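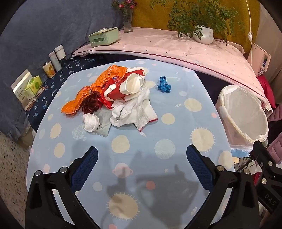

통권 142호 | 25쪽

쓰레기를 버리는 법을 배우는 데 한 학기가 걸렸다

동아리 이름은 주르쿠라(Zurkura)다. 무슨 뜻이냐고 물었더니 회원 셋이 서로 다른 대답을 했다. 창립 멤버는 졸업했고 회칙에는 어원이 적혀 있지 않다. 회칙에 적혀 있는 것은 회비 액수와, 전동 드릴을 쓴 사람이 충전까지 해 놓아야 한다는 조항이다. 두 번째 조항은 밑줄이 세 번 그어져 있다.

이 대학 연합 로봇 동아리가 이번 겨울에 매달린 과제는 식탁 치우기다. 4월에 열리는 학생 경진대회 '한두노프(Handunov) 컵'의 생활 부문 과제가 그렇게 나왔다. 식탁 위에 흩어진 것을 집어서 옆에 있는 통에 넣을 것. 제한 시간은 17분. 사람이라면 드라마를 보면서 한 손으로 해치울 일이고, 그마저 귀찮아서 다음 날로 미루는 일이다. 회원들도 자기 자취방에서는 대체로 미룬다고 한다.

연습용 식탁에는 행성이 그려진 하늘색 식탁보가 깔려 있다. 고리를 두른 분홍색 행성 위쪽 어딘가에 오늘의 문제지가 쌓여 있다. 구겨진 주황색 비닐봉지, 옆으로 누운 흰 종이컵, 입을 벌린 빨간 종이 상자, 뭉친 휴지, 서로 엉킨 목장갑. 파란 비닐 조각 하나만 무리에서 떨어져 혼자 있다. 옆에는 흰 봉투를 씌운 쓰레기통이 입을 벌리고 기다린다.

주르쿠라의 방식은 단순하다. 사람이 손에 드는 집게로 먼저 시범을 보이고, 그 기록을 모아 로봇에게 가르친다. 집게에는 손가락이 두 개뿐이다. 처음 잡아 본 신입 회원은 누구나 나머지 세 손가락의 소중함을 간증하게 된다. 종이컵 정도는 금방 집는다. 휴지도 그럭저럭이다. 그러다 장갑 차례가 오면 방 안이 조용해진다.

장갑은 이 동아리에서 일종의 진급 시험이다. 손가락 부분을 집으면 손목 쪽이 끌려 오고, 손목을 집으면 다른 한 짝이 따라 올라온다. 통 바로 앞에서 한 짝만 떨어지는 경우가 가장 많다. 그러면 시범은 무효가 되고, 시범자는 다음 사람에게 집게를 넘긴다. 이때 한숨을 쉬면 안 된다. 규정에는 없지만 다들 지킨다.

비닐도 만만치 않다. 회원들은 비닐을 "모양이 없는데 고집은 있는 물건"이라고 부른다. 같은 봉지를 같은 자리에 놓아도 매번 다르게 구겨지니, 어제 잘됐던 방법이 오늘은 남의 이야기가 된다. 그래서 동아리는 봉지를 버리지 않고 모은다. 편의점 봉지, 과자 봉지, 배달 음식에 딸려 온 봉지가 사물함 한 칸을 차지했다. 쓰레기를 잘 버리려고 쓰레기를 보관하는 셈인데, 건물 관리실에 이 사정을 설명하는 일은 매년 회장의 몫이다.

겨울 동안 모은 시범은 모두 241회. 적은 수는 아니지만 자랑할 수도 아니라는 것이 내부 평가다. 초반 기록은 거의 못 쓴다고 했다. 다들 너무 조심스러워서 컵 하나 집는 데 시 한 편 읽을 시간이 걸렸고, 로봇도 그 망설임까지 성실하게 배웠다. 컵 앞에 서서 한참 생각에 잠긴 로봇을 보며 한 회원은 처음으로 자기 걸음걸이를 영상으로 본 기분이었다고 말했다.

로봇의 이름은 롤러(Roller)다. 바퀴 달린 받침대에 팔 하나가 올라가 있다. 지난 대회에 나갔던 선배 기체는 오클리(Oakley)였는데, 예선에서 컵 대신 심판용 볼펜을 통에 넣고 탈락했다. 동작만 놓고 보면 그해 가장 깔끔했다는 평이 있었다. 볼펜은 돌려줬다. 롤러는 오클리의 어깨 관절을 물려받았고, 아직까지는 볼펜에 관심을 보이지 않는다.

식탁보 문제로 한동안 논쟁도 있었다. 무늬 없는 흰 천이 낫다는 쪽과, 대회장에 뭐가 깔릴지 모르니 요란한 것을 써야 한다는 쪽이 맞섰다. 결국 요란한 쪽이 이겼다. 초기에 롤러는 둥근 무늬를 집으려고 식탁을 거듭 꼬집었다. 회원들은 그날을 '천문학의 날'이라고 부르고, 별로 다시 이야기하고 싶어 하지 않는다.

마지막 연습 참관 때 롤러는 제한 시간 안에 종이컵과 휴지와 상자를 통에 넣었다. 봉지는 세 번째 시도에서 들어갔다. 장갑은 한 짝이 들어가고 한 짝이 통 가장자리에 걸렸다. 대회 규정상 걸린 것은 반만 인정된다. 방에서는 박수가 나왔고, 누군가 걸린 장갑을 손으로 밀어 넣으려다 제지당했다.

대회까지 남은 과제는 장갑 나머지 한 짝, 그리고 예비 배터리 구입이다. 회비는 거의 25만 원이 남아 있다. 배터리를 사고도 남는 돈으로 뭘 할지 물었더니 먼저 밥을 먹겠다고 했다. 배달로 시킬 예정이고, 봉지는 물론 사물함으로 간다.

(2018-02-25 취재)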